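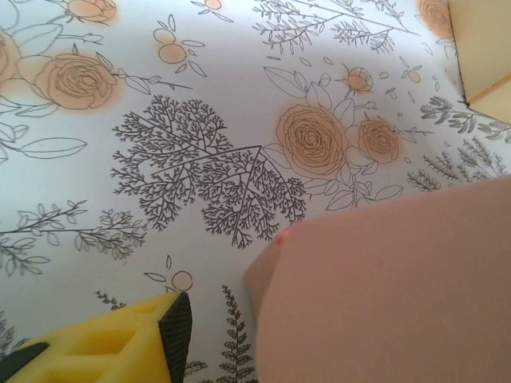 Choosing a Covering for Our Wrapping Table

Our project started in August with a small question: what should go on top of a plain table where people wrap and pack gifts? We called the project Jelari, and we had 52 dollars to spend, so every choice got talked over more than it probably needed.

We looked at solid colors first and found them a bit cold. Then we fell for a botanical print with thin black and gray outlines, roses washed in soft peach-orange, and one very dark, twiggy tree shape that is much heavier than everything near it. Some of us loved that tree right away and some of us came around slowly — I was one of the slow ones!

Next we asked 128 students to tell us which covering they would like to work on, the print or plain white. The print came out ahead, and the comments were lovely to read (several people mentioned their grandmother's kitchen). The main complaint was a fair one. Small things like tape ends and bits of ribbon are harder to spot on a busy pattern, and we noticed the same problem ourselves while packing boxes.

If we did this again, we would try 2 sizes of the same print and ask people to find a dropped label on each — that would tell us much more than opinions alone.

Print this page | E-mail this page

Contact us | Copyright Jelari student project | Back to top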